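### 4.2 Boxes that stay out

The second group of objects in the study were boxes that had been opened, or filled, and then left where they stood. We call these standing boxes. Across the homes and small workplaces visited we recorded 112 of them, and all but two were made of cardboard. A box counted as standing if the people who used the room said it had been in the same place for at least nine days. Boxes inside cupboards, lofts and locked stores were left out, as were crates used for recycling.

Most standing boxes were on a table. This was not what we had expected from the pilot visits, where the floor beside a door was the usual place. When asked, people gave two kinds of answer. Some said that a table saved them from bending while they looked through the contents. Others said that a box on the floor was soon treated as rubbish or pushed against a wall, and that things inside it were then bought again by mistake. One person at Kamel told us that the table "keeps it in the conversation". Several others said much the same in longer words.

The tables themselves were seldom good ones. People had a clear idea of which table in the building could take a box and which could not, and the choice followed the state of the surface. A table with chipped varnish was thought suitable. A newer one was protected, sometimes with a cloth, and boxes put on it were moved off the same day. At Plundeneo, Skye Leckie kept a written list of where each box had been put down on arrival, and the oldest table in the building appears on it far more often than any other.

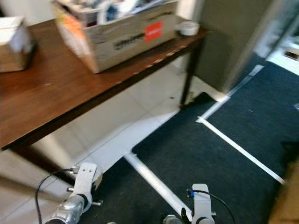

**Figure 9.** Large open cardboard box on a table with a dark reddish-brown top. The contents rise above the rim. A smaller box is at the left and a roll of white tape lies near the back right corner of the table.

Tape needs a short note of its own. We had first coded it as packing material and left it out of the count of contents, along with paper and string. Savvas Xenos pointed out during the second round of coding that tape was often kept next to a box and not in it, and that this seemed to matter to the people concerned. We went back through the visit notes and added a separate code. In the interviews, tape left beside an open box was explained as a sign that the box was still to be closed and sent on. Where the tape had gone back to a drawer, the box was more often described as "just storage", even when its contents were much the same.

Contents were harder to code than position. Only the upper layer of a full box can be seen without unpacking it, and we had agreed with all sites that nothing would be taken out. The codes for contents therefore rest on what people told us, and they were not always sure. At Zumow, two people who shared a room gave quite different accounts of the same box. We kept both accounts and marked the entry as disputed.

Printed labels were of little help. Boxes were reused freely, and the printing on the outside usually belonged to an earlier delivery. Handwriting was a better guide where it was present, but few people had written anything. Those who had done so tended to name a room and leave out what was in the box. At Caputo the same word, "office", had been written on boxes bound for three different offices.

A repeat visit in December allowed us to check which of the boxes were still out. The results are given in Section 4.3, together with the reasons people gave for closing a box, emptying it or carrying it to another room.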